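I've been meaning to write up the baby clothes I bought for my sister's little one, so I'm doing it now before she grows out of all of them. She was born in June and has been through three sizes already.

The first thing I bought was a plain cotton sleepsuit from Skudia. It has a zip that opens from both ends, so you can change a nappy without undressing the whole baby. My sister says it's the one she reaches for at night. It washes well at 40 and hasn't gone bobbly. I bought two more in the next size up, one in mustard and one in a dull green that I like a lot and my mum doesn't.

The second was a knitted cardigan from Prunosham. I'd seen it on a friend's baby and asked where it came from. It cost more than I'd normally spend on something that gets sick on it, but it has proper wooden buttons and long cuffs that you can turn back. She's still wearing it now with the cuffs down. The only thing I'd say is that the neck is a bit tight, so don't button it to the top.
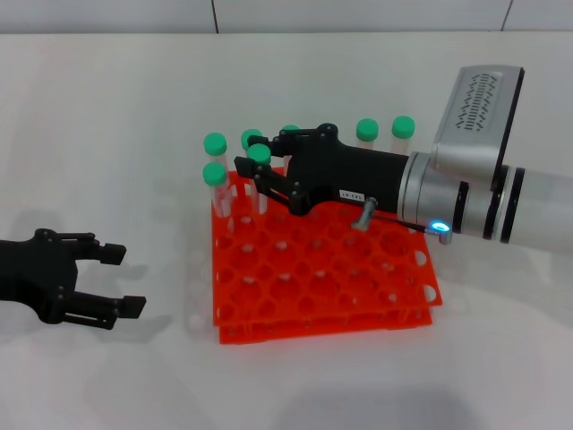
I also ordered a pack of bibs, and those were a mistake. They fasten with Velcro and the Velcro sticks to everything else in the wash. One of them pulled a thread right across the front of a vest. If you're buying bibs, get poppers.

Then there were the hats. I bought a knitted one with ears and a plain jersey one with a knot on top. The one with ears looks lovely and stays on for as long as it takes to get to the end of the path. The knot one is soft and fits under a pram hood, and it's the one that gets used. 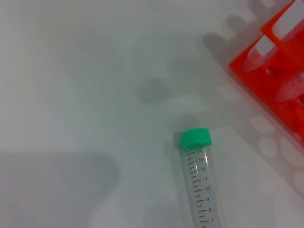

Posted by Živko Berisha, Stullville Staff Social Club

Dungarees next. My sister asked for some because they stay up when the baby is crawling, and leggings don't. I found a cord pair from Jafarzadeh in dark red with poppers all the way down the inside leg. Check for those poppers before you buy, as plenty of the nice-looking pairs don't have them and you end up taking the whole lot off every time. The straps have two button positions, so they should last until spring.

I got 20% off the dungarees by signing up to the newsletter, and I've had an email from them most mornings since. I should get round to unsubscribing.

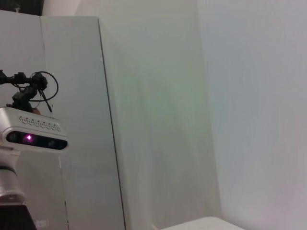
Socks I've given up on. I bought a pack of 15 pairs and my sister reckons she has four left that match. Jericho Ambrosio told me to put tights on under everything, and we tried it over Christmas. They do stay on. They're a faff to get on a baby who won't keep still, though, and I wouldn't bother if you're only popping out.

Last of all, a word on sizes. Skudia comes up long and Prunosham comes up small, so I'd go up one in the cardigan and stick to the age on the label for the sleepsuits. The dungarees were true to size. I'm looking for a summer hat with a decent brim next, one that ties under the chin, so leave me a comment if you've found one you like.

27 Jan 2025

Recent posts
Labelling nursery clothes without an iron
What I kept and what I passed on
Pyjamas for a toddler who kicks off the covers
Second-hand coats worth looking for
Getting carrot out of a white vest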